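Home Visits Roasters Brewing at Home About Contact

September 25, 2026
By Zoila Cuadros

Open Day at the Camthorpe Roastery

I have been drinking Camthorpe coffee for years and had never once been inside the building, so when they put up a notice for the fall open day I signed up the same evening. It's an old feed mill at the bottom of a hill, and you smell it well before you see it. Toasty, a little like burned bread crust, with something sweet under it. I had skipped breakfast on purpose and by the parking lot I was already sorry!

Fredy Paucar met our group at the loading door. He buys all the green coffee and he talks fast, and I filled most of my notebook in the first room. Green coffee, if you haven't handled it, is nothing like the stuff in your kitchen. The beans are small and hard and a dull gray-green, and they smell like hay, or like a bag of dried peas. He slit open a sack from a farm that Segundo Taipe's family runs and let us push our hands in up to the wrist. It's cool in there, and heavier than you expect. The sacks sit on pallets away from the outside wall, and the room is kept at the same temperature all year. Last December the heating failed for a night and Fredy slept in the office with two space heaters going (he told this story with real pain).

Then the roaster. I loved the roaster. It's a big drum machine, bought secondhand from a company called Ornimholm that had outgrown it, and it makes a steady rushing noise like gravel being poured down a chute. Jhair Yupanqui has run it for most of the time they've owned it. There's a little scoop in the front, the trier, that he pulls out every so often to look at the beans and smell them. He let each of us have a turn, and the change between one pull and the next is amazing – first grass, then popcorn, then something close to brown sugar. He tipped the batch out at 426 degrees by the probe, and the whole load came rattling into the cooling tray with the arms sweeping it around and a cloud of chaff going up the pipe.

What surprised me was how much of his work is listening. Beans crack twice as they roast. The first crack is loud and easy to hear, like knuckles. The second is quieter and quicker, and with a dozen visitors whispering by the machine he had to ask us, very nicely, to stop. He roasts their house blend, Tondance, to just short of that second crack. He keeps a paper log of every batch, with more than 1000 of them in the binders on the shelf, and he flipped one open to show us a page where he had written only "too slow, rain."

Upstairs is the cupping room, and that was the part I had come for. Four coffees, ground coarse, hot water straight on top, no filter. You wait, you push the crust back with a spoon and put your nose right down in it, and then you slurp as loudly as you can. I'm good at the slurping. I'm less good at finding the words. Reto Tanner, who was standing next to me and teaches baking somewhere, came out with "dried apricot and a bit of pie crust" and I just had "nice" written down. On the next bowl I managed orange peel, and Fredy nodded, and I was happy for the rest of the afternoon.

One of the four was the new light roast, called Ding. I'm not usually a light roast person, it tends to taste sour to me, but this one was soft and almost like tea. Jhair's advice for brewing it at home was to grind finer than you think and use water right off the boil. I've tried it three mornings running now and he's right.

We finished with plain brewed coffee and cake and a chance to ask whatever we liked. People wanted to know about freezing beans (fine, if they're sealed well and you don't keep taking them in and out) and about how long a bag stays good. Fredy likes his between one and four weeks after roasting and thinks people worry too much about it.
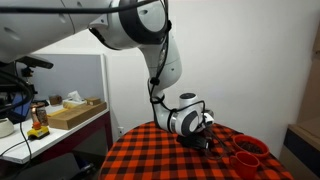 Beans by the cupful, and a red mug with nothing in it.

Some practical notes if you want to go. The tour is free but you need to book, and it's capped at 40 people over the day, split into small groups. Wear closed shoes. The stairs to the cupping room are steep and there's no elevator, though they'll bring a tray of samples down if you ask at the door. Parking is easy before lunch and hopeless after. The shop gives you 50 cents off a bag if you bring your own tin, and they'll grind it for you while you wait.

I came home with two bags of Ding and one of Tondance, and my coat still smells of the roasting room. The next open day will be in the spring and I've asked them to put me down for it.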